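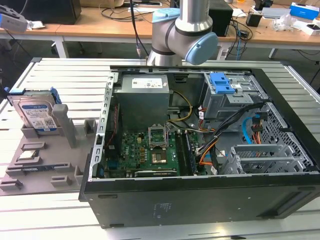

Figure 3. An open desktop tower on the workbench, with a hard disk drive in the gray fixture to its left.

4.2 What players did with the old levels

I should say up front that I went into this part of the study with a favorite. I grew up on Flustley, the original one, and I was pretty sure people who had played it back then would finish the re-release faster than people who hadn't. They know where the keys are! They know which wall slides open in the mill! So I split our players into two groups, returning and new, and waited for my hunch to come good.

It came good for the first three levels and then fell apart. Returning players tore through the opening (a few of them were narrating it from memory in the voice chat, which made the recordings a joy to go through) and then slowed down badly at the Sturden level. That level was rebuilt for the re-release. The layout is the same, but the lighting is new, and the lamp that used to hang over the exit tunnel is gone. New players just wandered until they found the tunnel. Returning players went looking for the lamp, and some of them went back to the start of the level to look for it again.

We had 300 players in all, and each of them got the same save file and the same default controls. I set the frame rate cap and the field of view myself before each session and asked people to leave the video menu alone. Mouse speed was up to them, because playing a shooter on somebody else's mouse speed is miserable and I didn't want to measure misery. Sessions ran until the player finished the Sturden level or asked to stop, and 21 players asked to stop. I kept their logs for the movement maps but left them out of the finishing times.

The logging was done with Skukis, a small tool we wrote that sits beside the game and notes the player's position, health and view direction. Our first build of it dropped entries whenever a level loaded, so everything recorded before the fix in March was thrown out and those players were invited back. Most came. Their second runs are marked as repeats in the data and I don't use them anywhere in this section – a second run through a level with secrets in it is a different kind of run.

For the movement maps I laid a grid over each level and counted how long each player spent in each square. The new players' maps are smeary, with a bit of time spent everywhere. The returning players' maps have hard bright spots, and in the Sturden level the brightest one is the empty patch of ceiling where the lamp used to be, or really the floor right under it. I had expected something by the old shotgun ledge too, but people hopped up, took the shotgun and left.

Is this nostalgia getting in the way? I'd be careful with that word. The interview answers (section 5) suggest people weren't wishing for the old lamp so much as steering by it. One returning player told me the level felt "bigger than it was," though its size hasn't changed. Another was convinced the tunnel had been moved. Krajčí, the fan-made map we used as a control, had no older version to remember, and there the two groups wandered in much the same way.

One more thing on difficulty. Players could choose normal or hard, and returning players picked hard a lot more often, so part of their slow time is simply tougher enemies. I reran the comparison on the normal setting only and the slowdown was smaller but still there. The hard setting alone has too few new players in it for me to say anything I'd want to defend.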